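Applies to the Mondal hand-held gripper pair, firmware 12, with the Caltidby recording app. Revised 24 March 2023 by Ho-yin Tsang, Clidley.

# Recording appliance tasks with the Mondal gripper pair

The procedure covers setting up and recording two-handed demonstrations on a front-loading washing machine. It should take one operator and one assistant a morning. Unpacking, charging and pairing are covered in the quick start sheet and are not repeated.

Washing machines are a demanding test for this kit. The front is usually glossy, the controls are small, the drum interior is dark, and the operator has to work at two or three different heights in one take. If your settings hold up on a washing machine they will hold up on a dishwasher or an oven.

## Parts used

- Left and right gripper, each with its marker cube fitted
- One spare marker cube
- Wrist cameras (built in)
- Head strap and head camera
- Hub, with the short cables
- Calibration card
- Lens cloth

The Kenovberg stand is sold separately and is worth having if you record for more than an hour at a time. The grippers can otherwise rest on any flat surface, jaws outward, provided the cubes aren't bearing any weight.

## 1. Prepare the room

Switch on every light you intend to use and leave them on for the whole session. The wrist cameras lock exposure at the start of each take, so a lamp switched on half way through will spoil it. Tube lighting is acceptable. Set the flicker filter in the app to match your mains frequency before going further.

Unplug the washing machine at the wall if the task doesn't need it powered. Turn off the water at the valve. Leave the hoses connected.

Household items may stay on and near the machine. A bottle or a bag at the back of the top surface gives the tracker extra texture, and a plain shiny top gives it very little. Don't move such items between takes in the same set. If one gets knocked, start a new set.

## 2. Check the cubes

Each cube has a different pattern on each visible face. Wipe the faces with the dry cloth. Scratches up to the width of a fingernail edge are harmless inside a black block, but a scratch that crosses from black to white can cause a misread, and the cube should be replaced.

Press each cube into its mount until it clicks, then try to twist it. Any play at all will show up later as jitter in the jaw position. Mounts on the early kits (serials ending in 8) wear faster than the rest, and Mondal supplies a shim for these.

Bring one gripper to working distance from the control panel and look at the wrist preview.

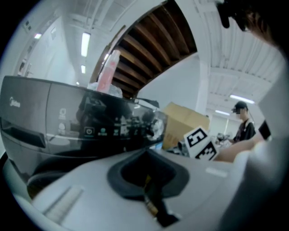
**Can the glossy panel confuse the tracker?**

Reflections can produce false corners, mostly at shallow angles. Turn on "reject mirrored tags" in the Caltidby settings and keep the approach steep for the last stretch of each reach. If the confidence bar still drops below 9, angle the nearest light away from the panel or fix a strip of matt tape along the top of the machine.

## 3. Calibrate

1. Lay the calibration card on a flat surface within reach of both hands.
2. Start the hub and wait for the steady green light.
3. Hold the left gripper over the card until the app beeps. Repeat with the right.
4. Open and close both jaws fully, slowly, twice.
5. Put on the head camera. Tilt it down until both cubes stay in view with your elbows at your sides and also with your arms stretched out.
6. Touch the jaw tips together and hold still for the count in the app.

Step 6 sets the distance between the two hands. The app will report a residual in millimetres. Below 2 is good. Between 2 and 4 is usable for doors and laundry but poor for knobs and buttons. Above 4, go back to step 2 of this page and look at the mounts again.

Repeat the calibration after lunch, after any drop, and whenever a cube has been removed.

## 4. Rehearse the reach

Walk through the task once with recording off. The assistant watches the head preview and calls out when either cube disappears. With a front-loader the usual trouble spots are the lower edge of the door and the far side of the drum opening, where the operator's own forearm gets in the way.

Changing the starting posture fixes most of this. Stand square to the machine with the grippers slightly apart and bring them inward only once both are at the right height. If the machine is raised, stand further back than feels natural. Short sleeves or tight cuffs are best. Loose sleeves cover the cubes.

Agree the start and end pose at this stage. Every take in a set should begin and finish with the grippers in the same place, and the app will not merge takes that differ by more than a hand's width.
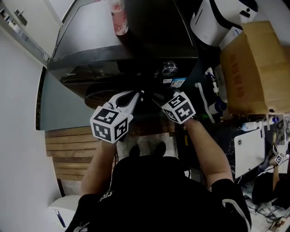 Keep the rehearsal to the same speed you will use in the real takes. Operators tend to rehearse slowly and then rush, and motion blur on the cubes is the commonest cause of rejected data. The speed limit in the app is adjustable. We leave it at the default for doors and lower it by one notch for rotary controls.

## 5. Record

Squeeze both triggers to start a take and again to stop it. The hub gives one tone for start and two for stop. The assistant should stay out of the space between operator and machine, and should reset props only after the second stop tone.

A set of 17 takes fits comfortably on one battery charge. Suggested order:

- Open the door
- Close the door
- Turn the programme knob to a named position
- Press a named button
- Load one item
- Unload one item

Load and unload takes need the most variety. Change the item, its starting position and the hand that leads. Button takes need the least, but they need the best calibration, so do them soon after step 3.

Bad takes can be marked with a long squeeze on the left trigger. Don't delete them on the spot. The app uses them to estimate drift across the set.

## 6. Review and export

Play back the first and last take of each set side by side. The jaw overlay should sit on the real jaws in both. If it has slid in the last take, a mount has moved or the head camera has slipped, and the set should be exported with the "re-solve" box ticked. Re-solving takes longer than the recording did on our laptop.

Export writes one folder per take. The hub keeps its own copy until the card is full, then overwrites the oldest.

## Notes on the kit

The grippers are light enough for a full set, but the trigger spring is stiff and smaller hands will tire. A softer spring has been listed as an accessory since November and takes a few minutes to fit with the supplied key. The head strap slips on a smooth cap. The hub cables are too short for a machine in a corner, and a powered extension is the only type that worked for us; passive ones dropped frames on the right wrist camera.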